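Tema 6. Privacidad de la cuenta: visibilidad, etiquetas y sesiones abiertas

Material de apoyo para la asignatura Gestión de Identidad Digital. Centro de Formación Wircombe, 5 de octubre de 2023.

6.1. Alcance

El tema cubre los ajustes de visibilidad de publicaciones en redes sociales de uso general, la revisión de etiquetas y el cierre remoto de sesiones. Los nombres de los menús varían según la versión de la aplicación y el idioma del dispositivo. En las prácticas se trabaja con Hultar, la red de pruebas del centro, cuya estructura de menús es suficientemente parecida a la de las plataformas comerciales.

6.2. Audiencia por defecto y audiencia por publicación

Toda publicación lleva asociada una audiencia. Se distinguen 2 niveles:

a) Audiencia por defecto. Se fija en Configuración > Privacidad > Publicaciones futuras. No tiene efecto retroactivo.
b) Audiencia de la publicación. Se elige en el selector situado junto al botón Publicar y prevalece sobre la anterior.

En Hultar, el selector conserva el último valor utilizado. Si el usuario publica una vez en modo Público, la siguiente publicación se propondrá también como pública hasta que se modifique el selector. Este comportamiento es la causa más frecuente de exposición involuntaria en los ejercicios entregados.

Para limitar publicaciones anteriores existe la opción Limitar contenido antiguo, que convierte en bloque lo público en visible solo para contactos. La operación no puede deshacerse en bloque; cada entrada debe restaurarse por separado.

6.3. Fotografías y álbumes

La audiencia de un álbum se aplica a todas las imágenes que contiene, salvo las fotos de perfil y de portada, que tienen ajuste propio. Al mover una imagen de un álbum a otro, adopta la audiencia del álbum de destino.

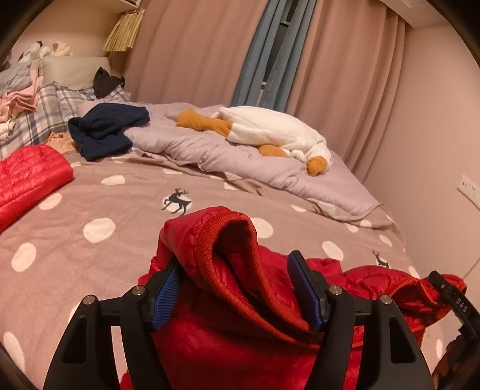

Figura 6.1. Chaqueta acolchada roja sujeta por el cuello de punto.

Los comentarios heredan la audiencia de la imagen. Un comentario escrito en una foto restringida pasa a ser visible para terceros si el propietario amplía después la audiencia, sin que el autor del comentario reciba aviso.

6.4. Revisión de etiquetas

La revisión de etiquetas retiene las menciones hasta que el usuario las aprueba. Afecta a lo que aparece en el perfil propio. La publicación original sigue siendo accesible para la audiencia que haya definido su autor. Para retirar la mención hay que abrir la publicación y seleccionar Eliminar etiqueta.

6.5. Sesiones abiertas

Ruta: Configuración > Seguridad > Dispositivos. Procedimiento:

1. Revisar dispositivo, ubicación aproximada y última actividad.
2. Cerrar las sesiones no reconocidas.
3. Cambiar la contraseña.
4. Activar la verificación en dos pasos y guardar los códigos de recuperación.

La ubicación se deduce de la dirección IP y puede no coincidir con la real, sobre todo en conexiones móviles o con VPN.

6.6. Práctica

Descargar el registro de actividad de la cuenta Kulkarni, que contiene 696 entradas, de las cuales 571 son públicas. Aplicar la limitación de contenido antiguo, exportar de nuevo el registro y comparar ambos archivos. Entregar una tabla con las entradas cuya audiencia no haya cambiado y el motivo en cada caso.

Contenidos relacionados
Tema 5. Recuperación de cuentas y correo alternativo
Tema 7. Permisos de aplicaciones de terceros
Guía de acceso a la plataforma Grevwood
Glosario de términos de privacidad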